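Bratow Bunk Frame, twin-tier, for camp cabins

The Bratow is a two-tier steel bunk for residential summer camps and outdoor centres. It bolts together on site and takes a standard single mattress on each tier. Campers and cabin staff use the same frame; the staff version has a shelf at the head end of the lower tier.

Specification
Frame: square steel tube, 40 mm, powder coated
Slats: 9 per tier, screwed at both ends
Guard rails: both long sides of the upper tier
Ladder: fixed, either end
Colours: green or grey

Assembly takes two people. Fit the lower tier first, check it is level, then raise the uprights and drop in the upper tier. Leave all bolts finger-tight until the ladder is on. Retighten after the first week of camp and again between sessions.

The upper tier is not suitable for children under 7. Cabins with a sloping ceiling should be measured at the wall as well as at the centre line before ordering. Replacement ladders, rails and slats are sold singly and fit all Bratow frames.

Orders are packed flat, one frame to a carton. Orders placed by the end of January are delivered before the spring opening. Later orders go out in turn, normally within three weeks.

Comments

Bilal Bitar: Do the older slats fit the current frame? We have a box of them left from last season.

Noura Chamoun: They do, but you need the longer screws. We changed over two cabins on Wednesday and had to send for more.

Bilal Bitar: Thanks. Will order screws with the ladders.

Related items
Menon foam mattress, wipe-clean cover
Panine footlocker with hasp
Drivley cabin coat rail, 9 hooks
Bratow spare bolt set
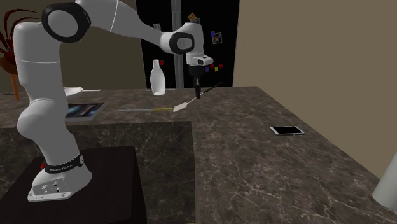
Spare bolt sets include washers and one hex key. Mattresses are ordered separately.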